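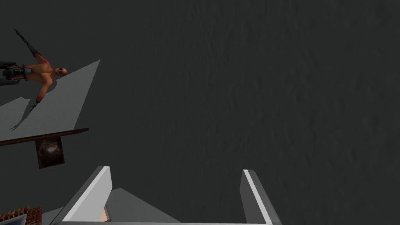

Image courtesy of Farnus Markets

November 18, 2025

Farnus Markets Brings Its Soup Supper Card to Two More Towns, With Part of Every Bowl Going to Local Groups

PLESEMHAM – Farnus Markets is happy to share that its Soup Supper Card, which started in July at the Plesemham store, is now good at the deli counters in Wynne and Vonutden as well. Shoppers who show the card when they buy a quart of any Farnus soup will send $2 from that quart to the school, club or pantry printed on the front, and it doesn't cost the shopper a penny extra.

The idea came from the deli crew, who had been hearing from customers all last winter that they were tired of selling wrapping paper and candy bars to their relatives (and buying it back from everybody else's kids!). Soup seemed a friendlier way to go about it. People were already stopping in for a quart of chicken and rice on the way home from practice, so why not let that quart help pay for the bus?

"We make the soup anyway, and folks around here eat a lot of it once the weather turns," said Myfanwy Rosser, owner of Farnus Markets. "I wanted something a grandmother could do on her regular Tuesday-type errand without filling out a form. You hand over the card, we scan it, you get it back, and you go home and have your supper."

So far, shoppers in Plesemham have bought 1,795 quarts with the card. Split pea has been the runaway favorite, with corn chowder close behind, and the kitchen has added a meatless vegetable barley after a good number of requests.

With the two new stores, 17 groups are now signed up. They include the Plesemham Middle School band, the Wynne Food Pantry, the Vonutden Youth Skating Club and the Wynne library's summer reading program. Each group has its own card, and shoppers are welcome to carry more than one and switch back and forth as they please.

Benjie Villanueva directs the band in Plesemham and has been handing out cards at concerts since the beginning. "Our families took to it right away," he said. "We have a trip coming up in the spring, and we have drums that are older than I am. Every bit of this is going to one or the other."

Cards are free and can be picked up from any participating group or at the service desk in all three stores. Those who would rather not carry one more thing in their wallet can take a picture of the card and show it on a phone. The card works on hot soup and on the take-and-heat quarts in the deli case, but not on canned soup or on single cups.

Groups that would like to join can ask for a one-page sign-up sheet at the service desk. New cards are usually ready within 15 days, and checks are mailed to each group at the end of every month.

Contact:
Efa Morris, Community Programs
Farnus Markets, Plesemham
Please ask for Efa at the service desk, or leave a message with the deli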